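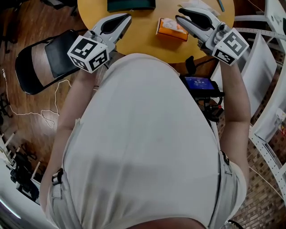 How often do the hand-held grippers need to be checked?

Before every session, and again whenever one has been dropped or a marker cube has been bumped. The full check on a pair takes 6 minutes once you have done it a few times.

Genowefa Makowska wrote the current procedure for the Gindside station, and it replaces the sheet taped up in October. Start with the jaws. Open and close each gripper 3 times and feel for any catch in the travel. If the jaws stick partway, wipe down the pivot with a dry cloth and try again. Do not oil it. Oil gets onto the tips, and after that everything you pick up slides.

Next, the screws on the gripper body near the cube. Use the short hex key from the station drawer and stop as soon as you feel resistance. The threads are shallow and we have stripped enough of them. Then try to turn the cube with two fingers. It should not move at all. A loose cube spoils the tracking for the whole session, and you won't see it until the recordings are processed.

Clean the marker faces with a lens wipe. If a pattern is scratched or lifting at a corner, swap the whole cube and write the change in the log. Please don't glue a corner back down.

Cables come last. Follow each one from the gripper to the rig with your hand and leave enough slack to reach the far side of the table. Anything on the floor should run where you won't step on it or catch it with a chair leg. Wait for the screen to come up before you pick up the first object.

Damian Krajewska keeps the spares. Prumudska now has replacement jaw tips in stock under part 44, and orders go through him. Grippers that fail the check go in the Nideo bin with a note saying which side, left or right, and what you found.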